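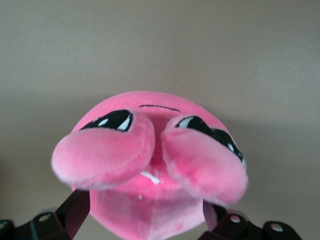 Pink plush, paws up over the eyes, against the plain wall.

2024-05-18
Soft goods bench, Lostinwood workshop

Started on the pink one today. It came over from Skedside in the January box and has been sitting at the bottom of my list ever since, under things with zippers. The job sheet says "paws obstruct expression, please advise." Having spent a morning with it, I can advise that they do.

The right eye gets the worst of it. The paw on that side tilts down and covers most of the embroidery, so what you get is the top of an eye and a bit of white highlight. The left eye does better. The paw only overlaps the lower part, and both white patches show. Taken together it looks like somebody watching a scary movie they paid for.

Notes on the fabric. Short pile, velvety, very pink. It goes nearly white on the curves where the light catches it and deeper in the folds, so matching thread by eye is a fool's errand. I tried three pinks off the rack and each was perfect until I moved the lamp. Settled on the middle one. The pile hides a ladder stitch nicely if you brush the fibers out of the seam first, and eats it alive if you don't. I didn't, on the first inch, and had to go in after it with the blunt needle.

Embroidery. There is a thin black line up top, above the eyes. Inga's pattern notes call it the mouth. The job sheet calls it the brow. I am leaving it exactly where it is and calling it the line. If it's a mouth, somebody at Skedside had the sheet upside down, and I'm not going to be the one to write that letter.

Paws. Two ways to go:

Take stuffing out. Quick, no new seams. But the pillowy look is the reason anyone would pick the thing up, and a half-empty paw feels like a sock.

Re-anchor lower. Open the seam at the back of each paw, shift the attachment down, close up. Slower. Keeps the shape.

Going with the second. Marked both sides with chalk. White chalk on this pile looks just like the sheen, so I have now lost both marks. Did them again with pins. Five pins a side, written down here so that I go looking for all of them before it leaves the bench. (The Flomumville bear. We all remember the Flomumville bear.)

Pull test on a spare paw from the same batch: held at 100 newtons with no popped stitches, though the gauge needs zeroing again and I wouldn't swear to it in front of anyone. Doubled thread throughout from now on. The single thread held too, but I could hear it thinking.

Also, Skedside's invoice says 2,000 units and their packing note says 3,730. I have one plush. Have put both papers in the tray with a question mark on a sticky note and consider that my contribution to accounting.

Brushing: the soft brass brush is too much for this pile. Use the old toothbrush, the one with tape on the handle. Please stop using the one with tape on the handle for glue.

Left to do
Open right paw seam first, it has farther to go
Check that the gap between the paws doesn't gape once they come down; may want a tack stitch at the center
Ask Inga's people whether the tilt on the right eye is meant, or whether the needle wandered
Zero the gauge
Find the chalk, which is also missing now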